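22 March 2018

Spent most of today back with the Filley poems, and I'm glad I did, though I came away with more questions than I brought. The Zwahlen edition prints 70 of them in one run, with no breaks. My own copy of the Woltix printing has the same poems in three parts, and the middle part opens with the harbour elegy, so it lands quite differently! I'd always read it as a closing piece.

Collated the first 20 this morning (slow going, plenty of tea). Most changes are commas — he seems to have gone off them as he got older — but poem 17 loses a whole stanza in Zwahlen, the one about his mother's gloves. I miss it. The poem still stands up without it, but the last line now has nothing to lean on, and I can't believe he meant that. Possibly a page-turn slip by the typesetter? Must check against the Nomach magazine text, which came out the November before and ought to be closest to the manuscript.

If anyone else is using the collation sheet, please keep my column order, and put stanza breaks in as a slash so we can search for them later. I've left poems 18 to 20 in pencil because I was tired by then and don't quite trust myself.

Still to do: the long sea poem, the dedication, and a proper list of the titles that changed.

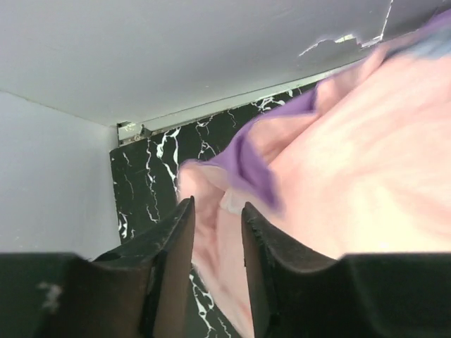 Gripper fingers, with scuffs on the left one.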